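How a Robot Arm Learns to Push a Block
By the Ukdale Robotics Club
March
Category: Science & Technology > Robots > Club Projects > Ages 9 to 12

A person who wants to move a toy block across a table does not plan the movement. The hand goes out, touches the block and pushes. If the block turns a little, the hand changes direction to correct it. All of this takes less than a second and needs almost no attention.

A robot arm has to be given each part of that job separately. This year the Ukdale Robotics Club is working on a project called Puvia, in which a robot arm pushes plastic blocks around a board after reading a short written instruction. This page explains how the project works and what the club members do at each session.

What the arm has to work with

Many robot arms end in a gripper, a tool with two or more fingers that can close on an object and lift it. The arm in this project has no fingers. It ends in a plain black rod with a rounded tip. The rod cannot pick anything up. It can only touch a block and push it.

That sounds like a disadvantage, but it makes the problem easier to study. A gripper has to be opened, lowered, closed, raised and opened again. Each of those steps can go wrong in its own way. With a rod, there is one question to answer at every moment: where should the tip go next?

The blocks have a ridged texture and come in several colors and shapes. They sit on a flat wooden board, and the board rests on a blue pegboard. A pegboard is a sheet with holes at regular spacing. It is useful in a workshop where equipment has to go back to the same spot each time. If the board moved a little between one session and the next, every position the robot had stored would be wrong by the same amount.

Giving a block a name

An instruction must tell the robot which block to move. "Push the block" is no use when there are several. "Push the red block" is no use when there are two red ones.
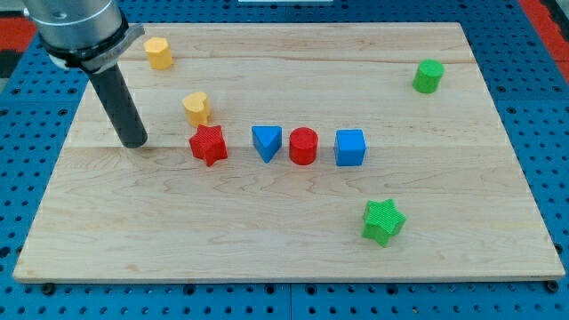 The club's rule is that a name must fit one block and no other. Color alone may fail, and so may shape alone. "The star" could mean the red star or the green star. "The red one" could mean the red star or the red cylinder. Color and shape together settle the matter: "the red star" can only be one thing. A yellow heart needs less help. If there is only one heart on the board, the word "heart" is enough, although members are asked to write the color anyway so that all the instructions follow the same pattern.

Directions need the same care. "Left" depends on where a person is standing. Two people on opposite sides of a table will point in opposite directions for the same word. In this project, left and right are always judged from the front edge of the board, and "forward" always means toward the far edge.

Why blocks turn

The hardest part of the project is friction. Friction is the force that resists one surface sliding over another. It acts over the whole bottom of a block, and for simple shapes its effect can be treated as if it were gathered at a point near the middle.

If the rod pushes in a line that passes through that point, the block slides without turning much. If the line passes to one side, the block slides and rotates at the same time. Try this with an eraser and the tip of a pencil. Push at the center of one long side, then push near a corner, and compare the two paths.

Shape matters too. A cube offers the rod a flat side. A cylinder offers only a curved one, so a small error in aim can let the rod slip around it. A star has points and inner corners. When the rod settles into an inner corner, the block is fairly well controlled. When it touches the end of a point, the block tends to spin.

How the robot learns

There are two ways to make the arm do this work. The first is to write rules. A rule might say: find the block, move the tip behind it, then push toward the target. The club began this way in September. The rules worked when the blocks were far apart. They worked badly when one block stood in the way of another, and each repair made the program longer.

The second way is to show the robot what to do. A member steers the arm with a hand controller while the computer records the camera pictures and the position of the rod. One complete recording is called a demonstration. A program then compares all the demonstrations and adjusts itself until, given a similar picture and instruction, it chooses a similar movement. This process is called training.

The club has recorded 1264 demonstrations so far. Of these, 200 are kept apart and never used for training. They are used for checking. A program that has already seen an answer may simply repeat it, in the same way that a student could memorize an answer sheet without learning any arithmetic. Demonstrations it has not seen give a fairer test.

What happens in a session

Members work in teams of 3. The jobs change after every set of recordings.

The operator steers the arm.
The writer chooses the instruction and types it in before the arm moves.
The checker watches the board and marks each recording "keep" or "discard".

A recording is discarded if a block falls off the board, if someone's hand is over the board while the arm is moving, or if the result does not match the instruction. A slow demonstration is kept. So is one in which the operator misses the block at first and then corrects the mistake. Those recordings are valuable. A robot trained only on perfect pushes has no information about what to do after a bad one.

Between recordings, the blocks are moved to new positions. If the green star always started near the front edge, the program might learn to go to the front edge and ignore the block itself. Engineers call this kind of error a shortcut.

Each session lasts roughly 38 minutes once the arm is running. The arm moves slowly, and there is a stop button within reach of the operator. Nobody reaches onto the board until the checker has said "clear" and the arm is paused.

Where the project goes next

The club will take Puvia to the Engelbrecht Student Robotics Challenge in May. Each team receives a set of written instructions on the day and has no chance to practice them. Points are given for placing the correct block close to the target. Points are taken away for moving any other block.

The second part of the score is causing the most work at present. The program often finds the correct block and then takes a direct path through its neighbors. Members are now recording demonstrations in which the rod goes the long way around.

Words to know

Demonstration: one recording of a person steering the robot through a task.
End effector: the tool at the end of a robot arm, such as a gripper or a rod.
Friction: the force that resists sliding.
Shortcut: a pattern a program learns in place of the real task.
Training: adjusting a program by using many recorded cases.

Tags: robot arms, friction, machine learning, school clubs

Ukdale Robotics Club | Supported by Medavent | Contact us | Copyright Ukdale Robotics Club | Back to top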